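Cabinet handle 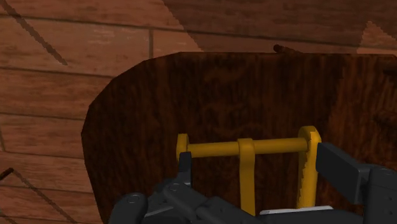
Overview

A cabinet handle (also pull, door pull, drawer pull) is a piece of hardware fixed to the front of a cupboard door or drawer so it can be opened by hand. Closely related to the knob, which has a single fixing point. Handles usually have two. Found in kitchens, bathrooms, offices, workshops, boats. Materials include steel, brass, zinc alloy, wood, ceramic, leather and plastic.

The word "pull" is more common in American trade catalogs, "handle" in general use. Some sellers use both for the same item, which makes searching a pain for buyers.

History

Early chests were mostly opened by lifting the lid, so no pull was needed. Drawers changed that. Simple wooden knobs and loops of cord or leather came first, later iron rings hung from a bent pin pushed through the wood and splayed out on the inside. Brass drop handles spread with better furniture. The bail handle, a curved swinging bar hung between two posts, became standard on chests of drawers and is still made.

Machine stamping and casting brought prices down. By the time fitted kitchens became common, handles were sold in matched sets, one design for the whole room. Plastic pulls in strong colors had a run of popularity and come back now and then.

Types

Bar pull. Straight rod on two posts. Rod may run past the posts or stop flush with them. Easy to grip with the whole hand.

Bow or arch pull. One curved piece, ends fixed to the door. Few corners to catch on clothing.

Cup pull. Half shell, open underneath, fingers go up behind it. Mostly drawers. Collects crumbs.

Bail pull. Swinging, see History. Can rattle and mark the wood behind it, so a backplate is often fitted.

Ring pull. Hinged ring, sometimes set flush into the surface. Common on boats and trap doors.

Edge pull. Thin folded metal strip fixed to the top or side edge of the door. Barely visible from the front.

Recessed pull. Set into a routed hole. Used where a projecting handle would be in the way, for instance on sliding doors.

Knob. Sometimes counted as a seperate class, sometimes not.

Sizes

The key measurement is the distance between the centers of the two screw holes, called center to center. Overall length is a different figure and the two are often mixed up. Replacement handles have to match the existing holes unless the old ones are filled or covered. A backplate hides most small mistakes.

Projection is how far the handle stands out from the door. Too little and knuckles scrape. Too much and the handle hits the neighboring door or the wall in a corner.

Fixing

Most modern handles are held by machine screws put in from the inside of the door. Screw length depends on door thickness. Too long, the handle will never tighten up. Too short, the thread strips after a while. Break-off screws, scored at intervals so they can be snapped to length, are sold with many sets.

Surface-fixed handles are screwed from the front, with the screw heads left showing. Usual on sheds and utility cupboards. Adhesive types exist, mostly for glass or for rented homes, and are weaker.

Installers normally use a drilling template. Doors: handle placed near the corner opposite the hinges, low on wall cabinets, high on base cabinets. Drawers: centered left to right, sometimes two handles on a very wide drawer.

Finishes

Polished, brushed, lacquered, painted, powder coated, plated. Unlacquered brass darkens with handling, which some buyers want. Lacquer wears through first where the fingers go. Abrasive cleaners will dull most plated finishes and shouldn't be used on them.

Ease of use

Knobs need a pinch grip and can be hard for people with arthritis. Bar and arch pulls can be worked with a hooked finger or even a forearm. Contrast between handle and door helps people with low vision; a pale handle on a dark door, or the other way round, is the usual advice. Handleless doors on push latches look tidy but can be confusing to visitors, and pop open when leaned on.

Manufacture and collecting

Mostly die casting for zinc, extrusion or bending for aluminum and steel, sand casting for short runs in brass. Small makers still turn wooden pulls on a lathe. The Juška range, made in Pletham, ran to 146 patterns at its largest and was sold by mail order; the Sanonik line of enameled steel pulls was cheaper and mainly went into school furniture. The Dondside hardware collection holds 2,000 items, of wich 414 are drawer pulls, many with no maker's mark.

Dating old handles from style alone is unreliable. Patterns were copied for decades. Extra filled holes on the inside of a drawer front are a good sign the handles were changed at some point.

See also

Backplate
Door knob
Escutcheon
Hinge
Push latch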